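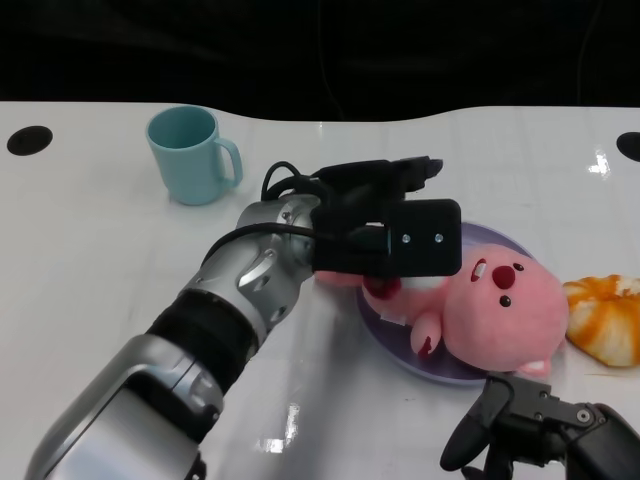
How many demonstrations does a robot need before it can handle an object it has never touched? In our case fewer than we had planned for, if the demonstrations are different enough from each other.

I want to write down how we came to this result, because the paper will have only four pages for it and many small things will be lost. The method has the working name Plimix. Bożena Michalski and I started it in November, first as a side question to her thesis, and now it takes most of my week.

The starting point was simple. We had 238 demonstrations, all done by teleoperation, one person moving both arms. The usual practice in our group was to put all of them in the training and hope. Bożena had a suspicion that many of them teach the same thing again and again. When a person repeats a task the whole afternoon, the hand becomes lazy. The approach comes from the same side, the fingers close at the same height, and the policy learns this one habit very well. Then you turn the object by a quarter and it fails.

So we made a small filter. For each demonstration we take the path of the gripper in the last two seconds before the fingers close, and we express it relative to the object and not to the table. Then we compare the paths with each other and keep the ones that are far apart. From 238 there remained 88. I was sure this was too few and I said so, in writing, and Bożena has kept the message.

Soft things are the real test for this. A plush toy has no correct place to hold it. You can pinch the body and the fabric comes out beside the fingers, and the grasp can still be good. A mug with a handle is more strict, and a plate with a raised rim is strict in another way. The policy trained on all the data treated the plush toys like a hard object: it looked for the middle and went there from above. The policy trained on the 88 did something more interesting. It came from the side when the toy was lying on its side, and it took whatever part was nearest to the fingers.

We tested on 7 objects that were not in the training. The small set was better on the soft ones and equal on the mugs. On flat objects it was a little worse, and I don't have a good explanation. Maybe the filter throws away too many of the slow, careful approaches, because they look similar to each other in numbers even when they are useful. Bożena thinks that it is the shiny white table, which gives strong reflections to the camera, and that flat objects suffer from this first. We can both be right.

Two details for people who would like to try the same.

First, the comparison of paths is very sensitive to the moment you call "closing". In the beginning we used the command sent to the gripper, and the results were noisy. Now we use the measured finger position, and the noise went down a lot. I lost almost two weeks with this – the code was correct the whole time, only the signal was wrong.

Second, keep the second arm in the data also when it does nothing. I removed it once to make the input smaller. The policy then moved the working arm into the place where the other one was waiting. Laskowska, which is the name of our older planner, would have stopped this, but the learned policy has no such check inside.

What we still don't know is if the filter can work during the recording and not only after it. It would be nice if the operator could see "you did this one already, please try from another side". Bożena has a first version, with a small tone in the headphones. I tried it for an hour and found it quite annoying, but my demonstrations were really more different at the end.

The next step is to repeat everything with a new operator who has never seen our old data. If the number of kept demonstrations is similar, I will believe the result more. The code needs cleaning before I can share it, and the part that reads the logs is still full of my comments in Polish.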